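Testora hand kit on a white arm – worth it for tabletop pick and place?

Posted by benchrat_79 in Robotics > Grippers and End Effectors

I'm looking at the Testora multi-finger hand kit for a small arm we already own. We do tabletop sorting, mostly kitchen-type items: cups, bowls, plastic fruit, bottles. Right now we use a plain two-jaw gripper from Darwood and it does fine on anything boxy. It does badly on bowls and on cups that have tipped over.

The seller offers two versions. One is the bare hand with a cable and a mounting plate. The other adds the Tokon software package and a setup call. The price gap is large enough that I would like to hear from somebody who has used either one. Things I need to know:

Does the mounting plate fit a standard round flange or did you have to drill?
Is the cable long enough to leave slack when the wrist turns?
How does it do with things lying on their side?
Is the Tokon package needed to get basic grasps running?

I don't need force data. I just need it to pick up and put down all afternoon without somebody standing next to it.

Edited in June to add: the arm's payload is fine, I checked that first.

ogle_m
Posted 23 replies ago in the old thread, moved here by a moderator

Skip it. Multi-finger hands are for demos. Get suction cups.

flatwasher
Accepted by the original poster

Suction won't help with a strawberry, so I'll try to answer what was asked. We bought the bare hand from Ogundipe, the reseller, and added the Tokon package later.

Mounting: the plate went straight on with the four screws in the bag. The screws are a little short. I replaced them with ones from the hardware store and used thread locker.

Cable: it is long enough, but it wants to be routed over the top of the arm with a loop before the hand. If you tape it flat along the arm it pulls at the connector on large wrist turns. I went through one connector that way. Ogundipe sent another and charged shipping.

Things on their side: cups are good if you come down over the body of the cup. Coming in at the open end is worse, the fingertips catch the rim and push it away. Round fruit is easy. Bottles depend on where they are. One lying across a plate is harder than one on the bare table, because the fingers reach the plate rim before they close. I raised the approach height by 20 mm for those and that took care of most of it.

Bowls: pinch the rim, don't try to go around the whole thing. Leave clearance if you have a drawer unit on the table. A bowl sitting against the cabinet under the handle is still our worst case, and I move those by hand.

Our table with the usual items out:

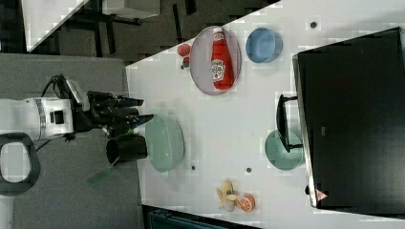

tabletop_tim wrote to ask whether the fingers hold up, having read that the joints on the first batch went loose after 50 hours or so of running. He also thinks the two-jaw Darwood with longer fingertips would cover most of the same items for a lot less money, and that the poster should try that before buying anything.

On the joints: ours is a later batch and I haven't had one go loose. I do check the finger screws at the end of the day. The longer Darwood fingertips are a fair suggestion for cups and fruit. We tried them on bowls and they slid off the rim too often to leave alone – softer pads might change that.

On Tokon: you don't need it for open, close and a few preset grips. Those come with the hand. You do want it if you plan to set each finger separately, and the setup call was useful for that part only. I would buy the bare kit, run it for a month, and add the package if the presets fall short. Ask Ogundipe to confirm in writing that you can add it later at the same price.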